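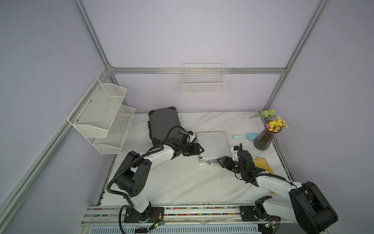

Research news: Long-lived bats and the slow ageing of connective tissue

Small mammals, as a rule, do not live long. A house mouse kept in good conditions will seldom see its fourth birthday, and a shrew is old at 18 months. Bats are the great exception. Several species weighing less than a pound coin are known to survive in the wild for more than two decades, and they do so while flying every night of the active season. How their tendons and wing membranes withstand this use is the question behind a new study from the Cruickshank Institute, carried out jointly with the field station at Punotberg.

The work was led by Dr Hajnalka Csizmadia, head of the Comparative Ageing Group, with Dr Ozan Demirtaş of the Tissue Mechanics Laboratory. Their team examined small skin samples taken from the wing membranes of bats of known age. The animals belong to a colony that has been ringed and followed at Punotberg for 21 years, and several of the oldest females were ringed in the first season of the survey. Samples of this kind are a few millimetres across, and the membrane closes over within weeks. All sampling was carried out under licence and with the approval of the Institute's animal welfare body.

In most mammals, the collagen fibres that give skin and tendon their strength become stiffer with age. Sugars in the blood attach themselves to the fibres and form links between them, and the tissue gradually loses its stretch. The group expected to find the same in bats, perhaps at a slower pace. In the membranes of the older animals, however, the number of such links was hardly greater than in bats in their second summer. The fibres also appeared to be replaced far more often than in mice of comparable size.

"We had assumed that the wing was simply well protected," said Dr Csizmadia. "Our results suggest that it is being rebuilt all the time, and that this rebuilding does not slow down in the way we are used to seeing. We do not yet know what it costs the animal."
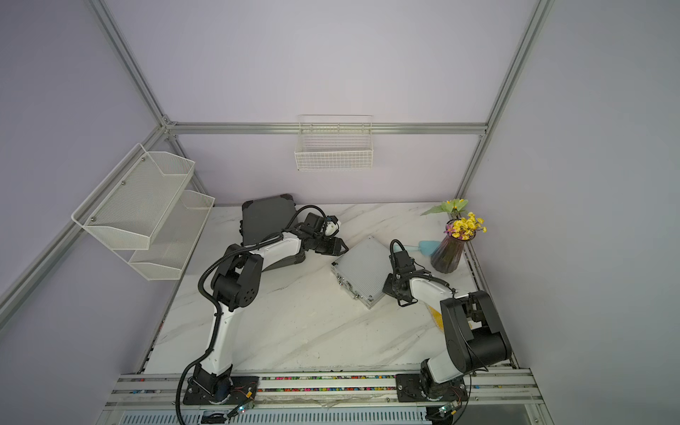

Automated work area.

A second part of the study looked at cells grown from the samples. Intan Chin, a doctoral student in the group, compared bat and mouse fibroblasts, the cells which produce collagen, over a period of 90 days. Mouse cells reduced their output steadily during this time. Bat cells did not, although they divided more slowly from the beginning. When the temperature was lowered to that of a hibernating animal, collagen production in the bat cells fell almost to nothing and returned to its former level within a day of rewarming.

The authors are careful about what may be concluded. The colony is a single one, and all of the animals sampled were female, as males of the species leave the roost in their first year and are rarely caught again. It is also not certain that wing membrane is a good guide to tendon, which cannot be sampled from living animals.

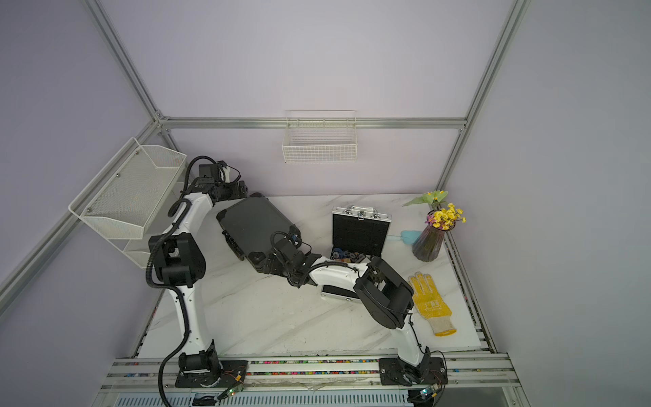
To address the last point, the group will now turn to material already held in the Wultoreo Collection, which contains about 700 preserved bats, many with reliable records of age. Rory MacLeish, who curates the collection, has begun selecting specimens suitable for tendon measurements. The first results are expected in November.

The study was funded by the Plunulgate Trust, which has extended its support for a further two years. The extension will pay for one postdoctoral position and for the continued ringing of the colony.

Dr Csizmadia and Dr Demirtaş will present the work at the Institute's open seminar on Thursday at 4 pm in the main lecture theatre. Staff, students and visitors are welcome and no registration is needed. Enquiries about access to the ringing data should be sent to Ruairi Rutherford in the Research Office.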